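Can a robot clear snack wrappers off a table yet, or am I dreaming?
Home & Household > Gadgets and Automation
Asked August 15, 2023 by nirnville_nell

I will keep this short because I'm embarrassed. There are people in my house who eat out of packets. Packets then live on the table until I move them to the trash, a trip of 6 feet. I already own a robot vacuum, a Sumar, and it does a fair job on the floor as long as the floor has nothing on it, which I gather is the deal with all of them.

What I want is the thing one level up. Something with an arm that goes to the table, picks up what is obviously garbage, and leaves the phone chargers and the remote alone. My budget is $400, and I could be talked into a bit more if it also did the bedding. Does this exist? My brother-in-law says "five years," but he has said that since the Sumar came out.
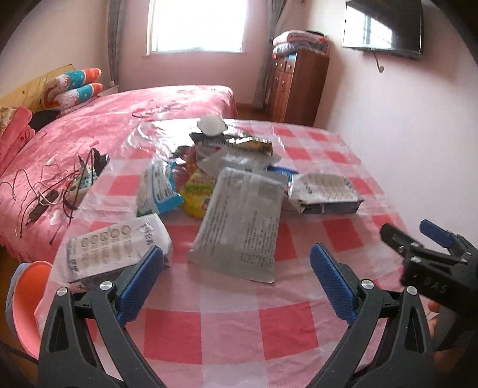
Wrappers on the checkered tablecloth, gripper open. This is the whole job.

If the answer is "teach your family to use a trash can," please know that has been tried.

3 people found this useful

wakitz_dan
Top contributor, Gadgets

Not for $400, no. I work on packaging lines, where we have arms that pick all day and never complain, and I would still not put money on one of them against your table.

Wrappers are about the meanest thing you can hand a machine. A box has sides. A foil wrapper has whatever shape it was left in, it's shiny, and it changes shape when you squeeze it. Yours are piled on each other too, so the arm has to work out where one stops and the next starts. Then you've got clear plastic over the checks, and the wrinkles in it catch the light just like a wrapper does. I can see an arm spending a good part of the evening trying to throw away your tablecloth.

Textured finger pads like the blue ones help with thin stuff. Picking up one packet is doable. Picking up every packet, in a new mess each night, and knowing an empty one from one somebody is saving for later, is where it falls apart. At work we get around this by making sure every item shows up the same way round. You could ask your family to line up their wrappers facing north, but at that point they could walk to the trash.

The bedding is harder. Leave the bedding out of it.

soupspoon80

my cousin has a robot arm kit from Alemneh and it can pick up a sponge. the SAME sponge. took him most of October to get it there. so I guess get a sponge

gruntled_in_slippers

Cheap fix from a house with the same problem: put a small open bin on the table itself. Ugly, yes. Ours cost $5 and catches most of it, and the rest lands near enough that you can sweep it in with your forearm. No app, no charging. It won't tell trash from treasure either, so check it for remotes before you empty it.

Comment from nirnville_nell:
Thanks all. Went with the bin. It has a packet next to it.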